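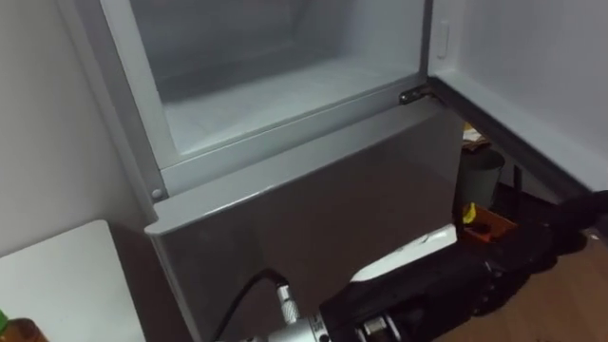 Asger Laxdal has a target of 1,292 demonstrations and one refrigerator. The target covers a single chore, handling a bottle at the top of the appliance, and it has to be met before the end of October, when the model at Multbridge goes back into training.

The project is called Emia. It began with the idea that a household robot would learn more from a few narrow jobs recorded well than from a long list of jobs recorded once or twice each. The first plan asked for 3,000 examples across a dozen kitchen chores. Laxdal argued for fewer chores. He got his way after the early model learned to wave its hand near a cupboard handle and not much else.

"We had breadth and it was useless to us," he says. "It had seen everything and could finish nothing."

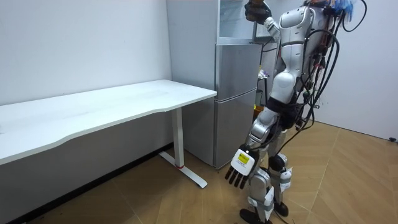
Each example is called an episode. It starts with the robot in a known posture and ends when the operator declares the job done or gives up on it. In between, the system stores the joint positions and the pictures from the cameras, all stamped against the same clock. If one stream slips behind the others, the episode is thrown away. The model would otherwise learn to close its hand a moment after the bottle had gone.

An episode that goes badly can still be worth keeping. When the hand misses and the operator corrects it, the correction shows the model how to get out of trouble, and Laxdal's group marks these recoveries with their own tag. At present there are 400 of them. He would like more, but they can't be staged. Operators asked to make mistakes on purpose make the same three or four, and the model soon picks up the habit of making them too.

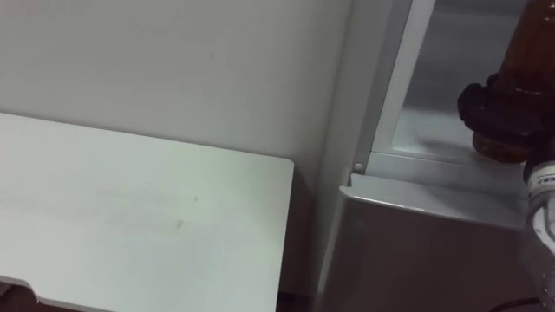
What the cameras miss

The hardest part of the job to record is the grip. A hand closed round a bottle hides the part that matters, and a camera at the robot's head sees the back of the fingers better than the contact. A fixed camera helps with the path of the arm, though it loses small movements.

Buthelezi, a small software firm, wrote the review tool the group uses. It plays all the streams side by side and lets a reviewer cut dead time from either end. A second site at Claltutach does most of the reviewing, and its staff have never touched the robot. Laxdal thinks this is useful. They judge only what was recorded, as the model will.

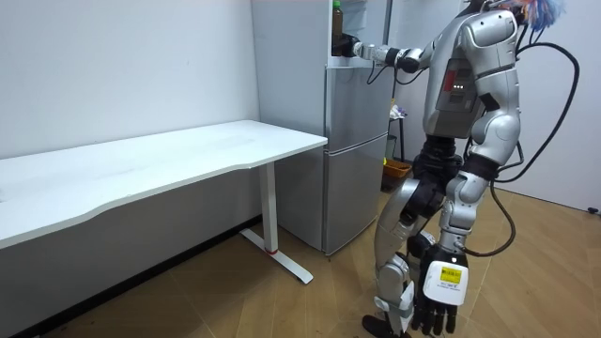
Labels are kept short. An early version had reviewers write a full sentence for every episode, and no two people described the same movement alike. Now they choose from a fixed list of verbs and add the object and the place. A hand round a brown bottle with a green cap, inside the open upper compartment, is entered as "grasp, bottle, upper". The arm that hangs at the robot's side gets an entry as well, "idle", so that the model treats keeping still as part of the job.

The next argument is over variety. Some in the group want the first 1,000 episodes kept to one bottle and one room, with changes brought in afterwards. Laxdal would start changing things sooner, beginning with the height of the shelf. The two plans will be tested against each other on the same number of episodes, and the refrigerator stays where it is until that is done.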